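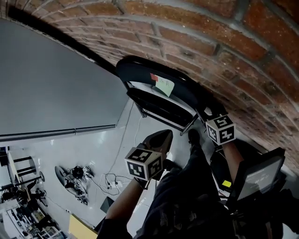
Two marker-topped hand tools at work beside a folding chair at Vivuslow's Primholm workshop.

Search this site Enter keywords Go

Robots still not ready to put the chairs away

Last updated: Oct 22, 2023

Anyone hoping to retire from chores by February may want to hang on to the broom. Vivuslow, which wants machines to tidy shops after closing, says its system managed 80 of 198 attempts at simple jobs like folding a chair or coiling a cable. People doing the same jobs managed all of them, with some sighing.

For now the lessons come from human hands holding tools topped with patterned cubes, so that software can follow each move. "It has learned to approach a chair with great confidence," said project lead Adwoa Yakubu. "Then it thinks." A typical think lasts roughly 19 seconds.

Store owner Kobina Tetteh, who has signed up for a trial, is keeping his two evening clerks – and giving them a raise.

Comments (3)

Fiifi Gbeho: My son also approaches chores with great confidence.

Lamisi Wumbei: 80 out of 198 beats my dishwasher.

Kha Nông: Can it do cables? I'd pay for cables.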